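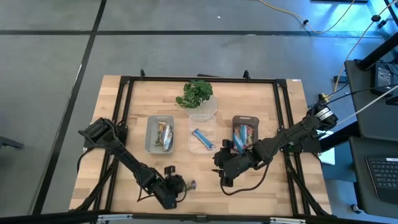 Figure 3. The two-arm table at Ganudthorpe, with the three bins and the snack bars used in the sorting task.

4.2 Building the table

I'll admit we planned this build on the back of a receipt. Nithin Gowda and I wanted two arms that could reach the same row of bins, and the shared workshop had a butcher-block table going spare, so that settled the size for us! We bolted black rails along the sides and the far edge and hung the arms off those (Marlene Marchand redid my first set of holes, bless her). Everything you see in Figure 3 came apart at least twice before November.

Snack bars were my idea. They're light, they crinkle, and the shiny wrappers give the vision code a hard time, which was what we were after.
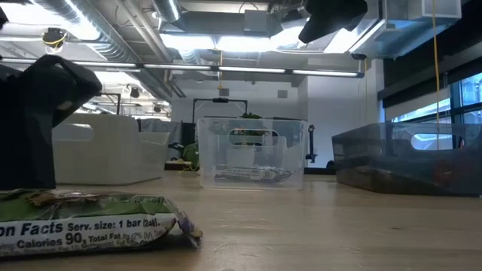

We ran 300 sorting trials with the Soris controller and kept every log, good or bad. Wrappers lying flat gave us the most grief by far – the fingers like to skate over the crimped ends – and we ended up slowing the final approach to 35 mm per second. Cinzia Costa thinks softer fingertips would fix it, and we take that up in Section 5.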